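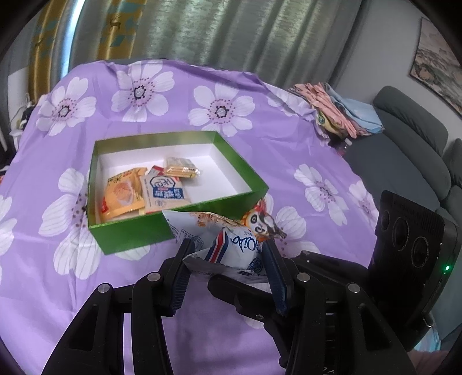

Most of the people I know who collect examples for robot learning will tell you, if you ask what they need, that they need more. More hours, more homes, more hands. I spent most of last year saying the same thing, and I have come to think it is a poor answer. What we need is a better idea of what one example is worth.

I coordinate collection for a small project called Navaratnam. We send people out with hand-held grippers and ask them to do ordinary household jobs. Packing snacks into a box is one of the plainest. You pinch a packet, carry it over, let go, and pick up the next one. Anyone can do it, and that is part of the trouble, since it tempts managers to treat it as piecework.

In December we had 719 recordings of packing tasks. I was proud of that number and put it on a slide. Then Parveen Uddin, who trains the models, asked me how many of them were different from each other. I said all of them. She asked me to sit down and watch 44 with her, picked at random, and by the end of the afternoon I had changed my mind. The same collector had done the same item from the same side of the same table, over and over, and had gotten very smooth at it. He had done what we paid him to do. We paid by the recording.

A soft packet is a good test of whether you are collecting anything useful. A wooden block looks the same from one grasp to the next. A snack bag crumples where you hold it. The printing on it bends, the top folds over, and the thing you are carrying can hide the edge of the box you are carrying it to. A person copes with all this without thinking. A learning system has to have met it before, in enough forms that the next one isn't a surprise. One bag grabbed by the corner, by the middle, upside down and half under another bag teaches more than the same clean pinch recorded for a whole morning.

The room matters as well. Rezaul Munshi, who set up our first collection site at Hasholm, wanted plain gray tables and even lighting. His argument was that the model should learn the task first and deal with clutter later. I understand the appeal. Plain tables make problems easy to find. But people own flowered tablecloths. They leave folded cloth on the end of the table, and they have sofas and curtains and paintings behind it. If every recording has a gray table in it, the model is free to lean on the gray table, and you won't find out until you put it in front of somebody's tablecloth. We found out in Dolumham, with a visitor present.

I would rather have 500 recordings made in real living rooms, with the packets changed and the box moved between takes, than several times that many from one bench. Rezaul still disagrees with me. He points out that homes are slow, travel is expensive, and a collector in a stranger's sitting room can't be supervised. He is right about the cost. I think it should be paid.

There is also the matter of mistakes. Our old instructions told collectors to throw away any take where something slipped. We now keep those, as long as the person picks the item up again and finishes. A system that has only seen success has no idea what to do after a fumble, and with slick plastic wrappers there will be fumbles. Sunil Kodikara wrote the new rule in 6 lines and it has caused fewer arguments than the page it replaced.

We have stopped paying by the recording too. Collectors are paid by the session, and they get a short list of things to vary: which packet, which way up, where the box sits, which side they stand on. The daily count dropped right away. I had to explain this to the people who fund us, who liked the old slide very much. Some of them still ask for the total at the start of every call, and I give it to them, and then I read out how many rooms it came from.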